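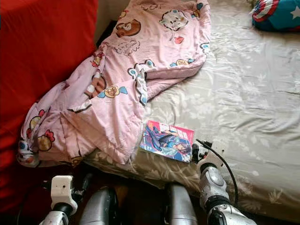
Figure 1. Bed before making: fitted sheet on, quilt bunched against the red side, one pillow, one book.

Housekeeping Skills, Unit 2: Beds and Bedding
Handout for the Thursday group

This unit covers the everyday making of a bed that is already dressed. Full linen changes are in the next unit. Most of the beds you will meet on a family placement look more like Figure 1 than like the hotel beds at Shabalala Lodge, where you did your first visit.

Clear first

Take everything off the bed that is not bedding. Books, toys, chargers and clothes go on a chair or shelf, never on the floor where you will be walking. A book left flat on the sheet, like the small comic or manga volume in Figure 1, is easy to fold into a quilt and lose. If it is open, mark the page before you close it. Children notice.

Pillows come off next. Character pillows, such as the Captain America one in the figure, count as bedding if the child sleeps on them and as toys if not. Ask the family on the first day and write the answer on your room card.

The sheet

Look at the sheet before you touch it. Soft diagonal folds usually mean that the fabric has pulled toward one corner. Smoothing with the hand moves the folds along but they come back. Instead:

Lift the loose corner of the mattress and reseat the elastic.
Go to the opposite corner and pull until the folds flatten.
Run the side of your forearm from the middle outward.
Check the front edge and tuck any slack under the mattress.

Pale sheets with a tone-on-tone print can hide light stains, so look across the surface from a low angle with the curtains open.

Beds against a padded surface

When one long side is against upholstery, as with the red surface on the left in Figure 1, you have only part of the bed to work from. Pull the bed out if it rolls. If it does not, kneel on the mattress and do the far side first, then back off toward the open side. Feel along the gap between mattress and upholstery - socks and small toys end up there. Do not push the quilt into the gap to make it look neat.

The quilt

Pick up a bunched quilt by two corners and shake it once, away from lamps. Lay it down with the printed side up and the characters' heads toward the pillow end. Ruffled edges should hang free on the open side and lie flat on the wall side. A padded quilt will not take a sharp fold, so turn the top back loosely, one hand's width.

Times and supplies

Allow 2 minutes for a bed of this type once you are used to it. In the practice room you have 120 seconds on the clock, and the sheet is already on. Spare fitted sheets are in the Karex bins, small sizes on the lower shelf. Droltine spray is for mattress covers only, not upholstery.

Reading for next week: Movell workbook, page 49, corner folds.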